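Toothbrush Packing Under Way for Vieira Winter Hygiene Kits

Vieira Community Health Office, 25/06/2011
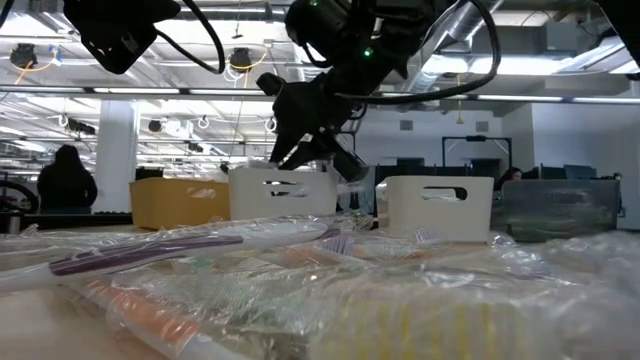 Wrapped toothbrushes and other packaged goods on a sorting table, with baskets and bins along the back.

Sorting has begun on the personal care supplies that will go into this year's hygiene kits, the Vieira Community Health Office announced. The kits will be given to households and shelters served by the office before the cold season, with the final deliveries planned for December.

A total of 796 kits will be prepared. Each will contain a toothbrush, toothpaste, soap, a washcloth and a comb, together with a printed card listing the hours of the dental clinic on Tristau Street. Kits for families with young children will also hold a smaller toothbrush with soft bristles.

The toothbrushes are the first item to be sorted. They reached the office from several sources, among them the regional supplier Bulum and a collection held at schools in the district. Because they were received in mixed lots, adult and child sizes must be separated before packing can start. Toothbrushes remain in their individual wrapping throughout the process. Any package that is found open or torn is set aside and will not be included in a kit.

"People tend to think first of food and blankets, and those needs are real," said Mafalda Torres, who coordinates supplies for the office. "A toothbrush costs very little, but families tell our clinic staff that it is one of the things they put off buying when money is short."

Torres said the work had been moved to an earlier date after difficulties last year, when the supplies were sorted and packed in the same week. Several shelters received kits with two adult toothbrushes and none for children, and replacements had to be sent out separately.

Under the new arrangement, goods are sorted by type during the summer and stored in labeled cartons at the Mudex warehouse, where the office has been granted the use of 20 shelving bays at no charge. Packing will follow in the fall. Each finished kit will be checked against a list before it is sealed, and the number of adults and children in the receiving household will be marked on the outside.

The kits will be sent to 27 distribution points, including eight shelters, the public library and the parish halls that took part last year. Two new points have been added in the northern part of the district — both at the request of residents who had no convenient way of reaching the center of town. Deliveries to the shelters will be made first.

The office is still accepting donations of the following items, which must be new and in their original packaging:

Toothpaste, in tubes of standard or travel size
Children's toothbrushes
Bar soap, individually wrapped
Washcloths in any color

Mouthwash, razors and medicines cannot be accepted. Adult toothbrushes are no longer needed, and the office asks that schools and businesses planning further collections give preference to toothpaste, of which the present supply covers less than half of the kits.

Donations may be brought to the front desk of the office during regular business hours. Large donations should be arranged in advance with the supplies section so that space can be made available. Receipts will be issued on request.

Households that wish to receive a kit do not need to apply in writing. Requests may be made in person at the office, through a shelter or school, or at the dental clinic — no proof of income is required. Organizations that would like to serve as a distribution point should contact the supplies section before the end of the summer. The delivery schedule will be posted at the office and at the clinic once the packing dates have been confirmed.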